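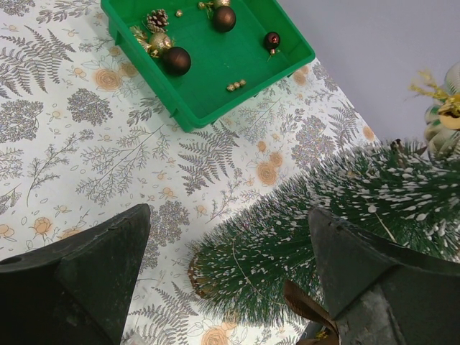

Re: [flastix-users] comparing profiles across networks, charts look wrong

Quick one before I go into a meeting, sorry if it's patchy.

Saulius Navickas wrote:
> We have 22 pages in one dashboard, mostly the Wiltden shops plus the
> Drokutau head office page. When I put engagement rate on the chart the
> small shops come out miles ahead of head office every single week. My
> manager thinks the tool is broken. Is there a setting I'm missing? Also
> the export stops at 960 rows and I need the whole of November.

Not broken. Engagement rate is divided by followers, so a shop page with 40 fans and 8 likes on a post looks like a superstar. Head office can't compete with that whatever they put out. Two things to try:

Set a minimum follower count on the dashboard (Settings, then Filters, it's near the bottom and easy to miss). Pages under it still get collected, they just drop off the chart.

Or split it. One dashboard for shops, one for head office plus whoever you see as its real rivals. That's what we did and the arguments stopped pretty much overnight.

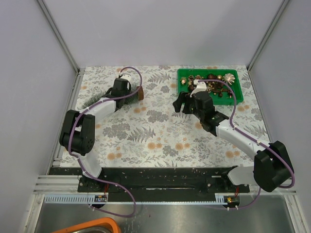 Bottle brush and the two arms, over the floral mat.

Also check which reach figure you're on. There are two with nearly the same name and the older one counts paid. If half your shops boost posts and half dont, the lines mean nothing next to each other. Caught me out for a whole quarter.

On the export — the row limit is per file, not per account. Do November in two halves and paste them together. Watch the overlap, the end date is included so you'll get one day twice if you're not careful. Miranda (the reporting add-on) will do the lot in one go but it's a separate licence and I wouldn't buy it just for this. 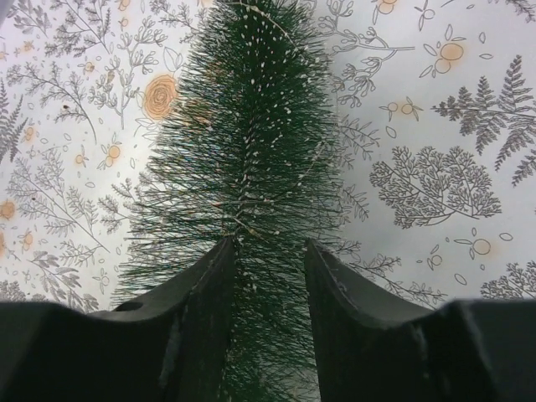

Last thing, time zones. The dashboard uses the zone of whoever created it, not whoever is looking. So late evening posts can land on the next day for you and your totals wont match the network's own page. Make a fresh copy under your own login and compare before you send anything to your manager.

If the shops still look odd after the filter, post the list of metrics you've got ticked, in order. Don't send screenshots to the list, they get stripped.

Back online after 4ish.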